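¿Qué es una patente y para qué sirve?
Guía para lectores de 8 a 12 años
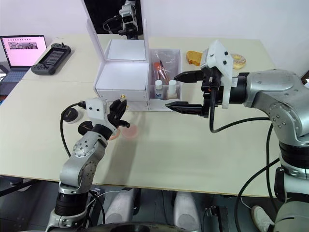 Brukby, miércoles, 16 de abril de 2025

Cuando una persona inventa algo, suele dedicarle muchas tardes de trabajo. Dibuja, prueba, se equivoca y vuelve a empezar. Si al final lo consigue, es natural que se haga una pregunta: ¿puede otra persona copiar mi invento y venderlo como si fuera suyo? Para responder a esa pregunta existen las patentes.

Una patente es un documento oficial que concede el Estado. En él se reconoce que un invento tiene un titular y que, durante un tiempo, los demás necesitan su permiso para fabricarlo o venderlo. En muchos países ese tiempo es de veinte años, contados desde el día en que se presenta la solicitud. Después, cualquiera puede utilizar el invento libremente.

¿Qué se puede patentar?

Las oficinas de patentes estudian cada solicitud con atención. El invento debe ser nuevo, es decir, no debe haberse dado a conocer antes en ningún lugar del mundo. Tampoco puede ser algo evidente para quienes trabajan en ese campo: pintar de verde una silla corriente no es inventar una silla. Además, tiene que poder fabricarse o utilizarse.

No se patentan los descubrimientos de la naturaleza. Quien encuentra una estrella desconocida no la ha inventado, porque la estrella ya estaba allí. Los cuentos, las canciones y los dibujos tampoco llevan patente; los protege otra norma, llamada derecho de autor. Y el nombre o el logotipo de un producto se registra como marca.

El caso del paraguas Hakito

Olesia Lysenko, alumna de la Escuela Duggan, ideó un paraguas con un pequeño depósito en la punta del mango. Al cerrarlo, el agua baja por un canal y queda guardada, de modo que no moja el suelo de la clase. Lo llamó Hakito.

Antes de enseñarlo en la Feria Escolar de Inventos de Wastania, en la que se presentaron 197 proyectos, Olesia y su madre pidieron consejo a la oficina de patentes. Allí les explicaron algo que muchos inventores ignoran: en numerosos países, mostrar el invento en público antes de presentar la solicitud puede hacer que deje de considerarse nuevo. Por eso prepararon primero los papeles y acudieron después a la feria. El proyecto recibió una mención especial en la categoría de objetos cotidianos.

La solicitud ocupó 11 páginas. Contenía una descripción del paraguas, varios dibujos con sus piezas numeradas y una parte titulada «reivindicaciones». Esta palabra tan larga designa las frases que dicen con exactitud qué se quiere proteger. En este caso era el canal con el depósito —no el paraguas entero, que se conoce desde hace siglos—.

¿Por qué se publican las patentes?

Quien solicita una patente debe explicar cómo funciona su invento, y esa explicación se publica. Así, otras personas pueden leerla, aprender de ella y pensar en mejoras. La biblioteca de Brukby permite consultar 2868 documentos de este tipo en su sala infantil, entre ellos los de cremalleras, juguetes y bicicletas.

Pequeño vocabulario

Inventor: persona que idea algo nuevo.
Titular: persona o empresa a la que pertenece la patente. A veces es el propio inventor y a veces no.
Solicitud: conjunto de papeles con que se pide la patente.
Licencia: permiso que da el titular para que otro use el invento, normalmente a cambio de dinero.

La próxima Feria Escolar de Inventos se celebrará en octubre. Los centros interesados pueden pedir las bases en la secretaría de la Escuela Duggan.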